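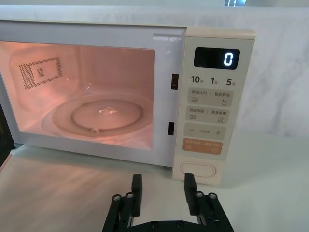
Plonurix opened its workshop in Mahawong to visitors on 17 May 2019 for an afternoon of demonstrations built around kitchen jobs. The company, which moved into the former Daltex building last August, is working on arms that can handle household appliances without any changes being made to the appliance. Visitors were let in by groups of 14, and each group got to see a full session at the table. The appliance used was an ordinary white microwave with Chinese labels on its buttons, a lit cavity with a glass turntable, and an oval button at the bottom of the panel that opens the door. Project lead Lauri Ruotsalainen told the first group that the model was picked because it has two quite different kinds of control on one narrow panel.

"The flat touch buttons give you very little to feel," Ruotsalainen said. "The door button is raised. A person switches between the two without thinking about it. For us those are separate skills, and we train them separately."

The microwave session covered opening the door, placing a dish on the turntable, closing the door and starting a heating program. Staff reset the table between groups. A printed sheet handed out at the entrance listed the steps in order, and visitors were asked to stay behind the tape on the floor while the arms were powered.

Vilja Miettinen, who is in charge of the company's test work, took most of the questions. Several people wanted to know whether the arms were being steered by someone in the next room. Miettinen said that an operator guides them during the recording of new tasks, and that the open day included both guided runs and runs under the system's own control. A sign on the table was turned over to show which kind was under way.
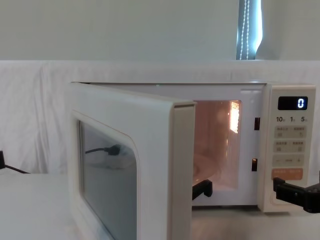 She said doors are the part of the work that takes up the most time. A microwave door swings out into the space where the arm wants to be, and the arm has to plan its way past it when it moves on to the next step. The team spent 11 weeks on doors alone over the winter, counting cabinets and a small refrigerator as well as the microwave.

Asked about speed, Miettinen said the current sessions are slower than a person would be, and that the company does not plan to push the pace until the handling of glass and ceramic dishes is more reliable. Asked about price, she said there was none yet.

Among the visitors was a group from Husilstead, a residential home for older adults on the other side of town. The home has agreed to let Plonurix study its shared kitchen for 3 months. No arms will be installed during that time. Staff from the company will measure counters and shelves, note which appliances residents use most, and talk with residents about which jobs they would want help with and which they would prefer to keep doing themselves.

Ruotsalainen said reheating a meal came up often in early talks with the home. Some residents have trouble reading small labels or pressing buttons firmly, and others find it hard to lift a hot plate out of an oven that sits high on a counter.

The afternoon also included a short talk on safety and a table where children could try closing a hand-operated gripper on sponges and plastic cups. Coffee was served in the front office.

Plonurix has 4 more open afternoons planned before the end of the year. Places are free but must be booked ahead through the company's front desk. Children under 11 need to come with an adult, and visitors should wear closed shoes in the workshop.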